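Home Explore Notifications Lists Search

Trí Đinh
16 Apr 2018
Thread

I worked at a laundry in Nemton for 14 years and people still ask me at parties how to wash red clothes. Going to write it all down once so I can send people a link.

Red is the color that causes the most trouble. Dark denim is second. Black is a distant third, whatever your mother told you. Black fades, but it doesn't usually wreck the rest of the load.

When a color runs, what you're seeing is dye that never fully attached to the fiber. There's extra dye sitting in the cloth from the factory. It comes out in water, faster in hot water, and it lands on whatever is nearby.

So the first few washes matter most. A red shirt that has been washed ten times at home with no trouble is probably going to keep behaving. A red shirt with the tags on is a different story.

Test before you wash. Wet a hidden spot, inside a hem or a seam allowance. Press it with a white paper towel and hold it there for a minute. If the towel picks up pink, wash that item alone.

Use the same temperature water you plan to wash in. A lot of people test with cold and then wash hot, and the test tells them nothing.

Fiber makes a difference. Polyester is colored with a different kind of dye, and it goes in at high heat, so it mostly stays put at home temperatures. Nylon is in between. Cotton and rayon are the ones to watch. Silk I would just hand wash every time.
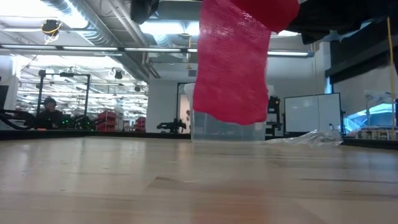
Naledi Shabalala: What about vinegar though? My aunt soaks every new red thing in vinegar and salt overnight and swears she has never had a pink sock.

Replying to Naledi Shabalala. That one comes up a lot. Vinegar and salt both have a place in a dye pot while the color is going on. Once the garment is finished they don't lock anything in. What your aunt is doing is a long soak, and the soak itself rinses out loose dye. Plain water would do the same.

It won't hurt most clothes, if she likes doing it. I'd skip the vinegar on anything with elastic if it's every week.

Back to the list. Net and open knits. They dry fast and rinse clean easily, which is good. They also catch on everything. Zippers, bra hooks, Velcro, the rough edge of a drum. Put them in a wash bag and close every zipper in the load.

If you don't have a wash bag, an old pillowcase tied with a shoelace works. We used pillowcases for years at Huỳnh before the owner gave in and ordered proper bags.

Turn things inside out. It doesn't stop bleeding, but the rubbing happens on the side you don't see, and the outside keeps its color longer.

Don't fill the machine. I mean this for any load, but with color it's worse. Packed clothes don't get enough water moving between them, so the loose dye stays in contact with the other fabric and has time to settle in. Two thirds full is plenty.

Detergent. Use less than the cap says. We used Nerna at the shop, the plain unscented one, and I still buy it. Any color detergent without bleach or brightener is fine. Brighteners make whites look whiter and can make reds look dusty.

Cold water for reds. If it's really dirty, treat the dirty part first by hand and then wash it cold. Don't turn up the heat on the whole thing for one spot at the collar. 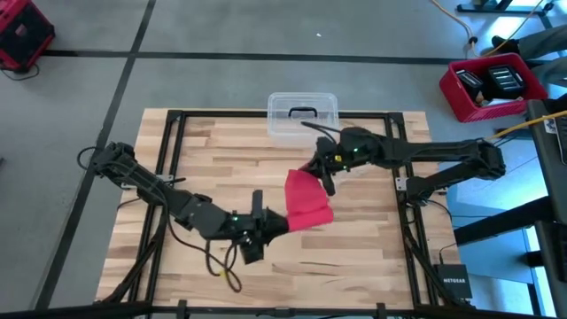

Red-pink cloth over the butcher-block table

Color catcher sheets: they work, a little. They grab loose dye floating in the water. They will not save you from a cheap red bath towel. I'd use one for the third or fourth wash of something you already half trust.

Now the part most people come to me for. It already happened and you have a pink load.

Don't dry it. Heat makes the stain much harder to get out. Leave everything damp, even if you can't deal with it until tomorrow.

Take out the item that ran. Sounds obvious, but I've had customers rewash the whole load with the red thing still balled up in a pant leg.

Wash the rest again right away, cool water, normal detergent. Fresh transfer often comes out in a second wash and you're done.

If it didn't, soak in oxygen bleach. The powder kind, mixed with warm water until it's fully dissolved. Read the tub for the amount. Eight hours is normal, and overnight is fine for cotton. Not for silk or wool.

Then look at it in daylight. Bathroom light hides pink. If there's still some left, make a new batch and soak again. The old batch is used up by then, so adding another scoop of clothes to it doesn't do much.

Chlorine bleach only on white cotton, and only if the label allows it. It turns some synthetics yellow, and it eats spandex. I have seen a good swimsuit come out looking like a dish rag.

Color remover powder, the kind sold next to the dye, is stronger. It takes out the stain and may also take out the color you wanted. Whites only, window open.

Somebody messaged to ask about machines. I have a Kita top loader at home, a pretty old one. It's fine. The one thing I'd look for in any machine is an extra rinse button. Use it for anything red, navy or purple.

And run an empty rinse after a load that bled badly. Check the rubber door seal on a front loader too. Water sits in the fold, and it will be pink.

Drying. Shade, if you hang things outside. Direct sun fades red faster than any other color I dealt with. One February we had a rack by the south window at the shop and even then the side facing the glass went lighter than the back.

Don't hang a wet red thing over a light one. And don't leave it folded while it's wet. You get lines where the color has moved to the fold, and those are hard to even out.

Heavy knits go flat on a towel. An old towel. You know why by now.

What to do with a thing that never stops bleeding. Some don't. I had a red tablecloth that was still turning the water pink after a couple of years of washing, and I gave up and washed it by itself for as long as I owned it. There are fixatives for home dyers that can help with cotton. For a tablecloth I couldn't be bothered.

If it's new and the label says machine wash, take it back to the store. A label is supposed to be accurate. Bring whatever it stained too, and bring the receipt. We had a customer who got 50 dollars back for a comforter that way, plus the price of the sheets.

Expensive or sentimental things, ask a cleaner before you try anything at home. The worst jobs we got were ones where three home remedies had been tried already. One was a wedding dress with over 200 beads down the front and a red wine spill, and it had been scrubbed with dish soap, club soda and toothpaste before it got to us.

The toothpaste was the hard part.

Few people asked about red wine after that one. Separate thread, sometime this month. Ask about other colors under this one and I'll get to them after work.

Tagged: Home / Laundry & Fabric Care / Color

About Help Contact Terms Privacy Back to top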